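About Us
Filed under: Our Story
2 min read

Hi, I'm Izzati Siregar, and I run Berkport, a small home-packing and bedroom-sorting outfit in Irkdale. I started it after my own move from Grivley, when I spent 17 nights sleeping next to boxes I'd labeled "stuff" (never again!).

Bedrooms are my favorite. Everyone wants to talk kitchens, but the bedroom is where the winter blankets and the old letters end up, and I love getting in there with a stack of cardboard and a marker. We've done over 20 homes now — mostly apartments, mostly in September when the leases turn over.

Where we work

Right in your room, with your furniture where it is. Mirrored wardrobes, big headboards, whatever you've got — we fold, flatten and box around it, and we bring our own cardboard.
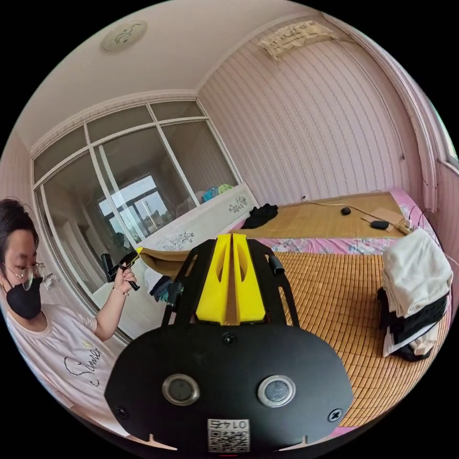 Come say hi

I pick up the phone from 10 in the morning. Tell me which room is bugging you most and we'll start there.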